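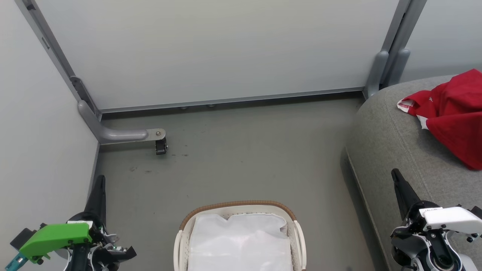
How long does the night ferry from Wiltis to Clikcombe take?

It takes 3 hours when the water is calm, and closer to dawn than you'd like when it isn't.

I knew the timetable by heart before I ever set foot on the boat. My grandmother had crossed on it as a girl with a goose in a basket, and she told the story so well that I could smell the diesel and hear the goose complaining all the way past Mockus Light. So when I finally got my ticket one October (number 104, pale green, with a hole punched right through the ferry's funnel!) I held it in my glove the whole way up the ramp.

Oh, it was a wonderful boat. Everything on it rattled. The spoons rattled in the tea urn, the life rings rattled on their hooks, and a man with a cello case was trying to stop it sliding with one foot while he ate a pear. I went straight out on deck and got soaked and came back in grinning.

"First time?" said the woman pouring the tea.

"Does it show?"

"You went out without a hat."

She gave me extra sugar and told me where to stand for the light - port side, by the second lifeboat, just after the engine changes its tune.
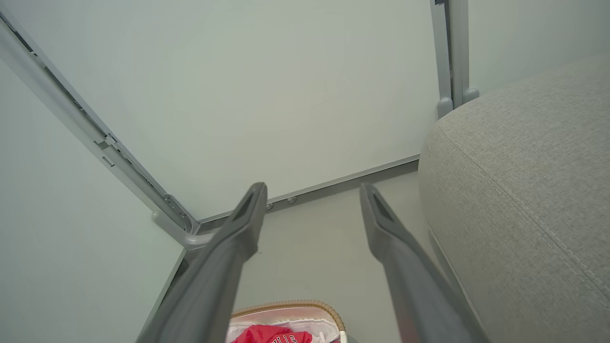 Tight corner, pale gray.

I stood there until my ears ached. The cello man came too, and two sisters sharing a blanket, and none of us spoke. Then the engine dropped to a lower note, exactly as promised, and a long white beam swung over the water and lit up every wave between us and the rocks. The sisters cheered. I cheered as well, louder than I meant to, and the cello man laughed so hard he had to hold the rail.

It came around again, and again, and I thought of a girl of nine with her chin on the lid of a basket, counting the flashes to keep a goose quiet.

"Did it work?" I'd asked her once.

"Not a bit," she'd said. "He honked at every one."

The beam swung over us again. I looked around at the others, all of us dripping and happy, and I honked.

One of the sisters honked back.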